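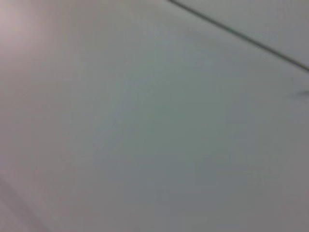
Put the test conditions back in the table

Most working engineers meet a material as a row in a table. There is a name, a density, a yield strength, a modulus, maybe a hardness number, and that is all. I think we have let those rows get too short, and that the people who publish property data should go back to printing the conditions next to the values.

I spent a good part of last winter checking wear and hardness values for a set of coated steels. The list had 822 entries, pulled together over the years from supplier sheets, old reports and two commercial databases. For roughly 60 of them I could find the load used in the test. For the rest there was a number and a scale, and sometimes only the number.

Load matters. A thin coating tested under a heavy indenter gives you a value for the steel underneath. Tested under a very light one, the same coating can come out much harder than it will ever behave in service. Both values are correct measurements. Printed side by side with no load given, they look like a disagreement about the material, and someone will average them. I found averages like that in our own files.

The usual defense is that the full details are in the original report. Often they were, once. The report from Clumard that our group cited for years turned out, when we got a copy, to be a summary of an earlier one, and the earlier one listed specimen thickness but left out surface finish. I asked Eyerusalem Teshome, who ran the hardness lab at Seltevon before she moved to teaching, how she dealt with this. She told me she stopped accepting any value she could not trace in two steps. Her table shrank by more than half and the design office complained for a month. Then they got used to it.
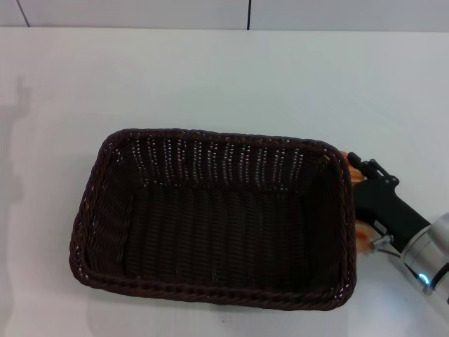 I would not go as far as she did. A rough value is useful early in a design, when all you want to know is whether a part should be steel or aluminum. The trouble starts when the rough value stays in the file and is still there at the final stress check, looking just like the good ones.

What I want is modest. Every published value should carry the test method and its edition, the load or strain rate, the temperature, the specimen form, the heat treatment, the number of specimens and the spread. That makes 7 extra columns. Paper handbooks had a fair excuse for leaving them out, as page width cost money. A database has no page width. The Tida tables already have fields for all of these, and most of them are blank because the submission form lets you skip them. Make them required, and allow "unknown" as an answer. An honest "unknown" tells the reader a good deal.

Some labs will say this is too much work for routine data. The operator has to set the load before pressing the button, so the load is known at that moment. Writing it down takes a few seconds. Recovering it ten years later took me most of December, and for the greater part of the list I never did.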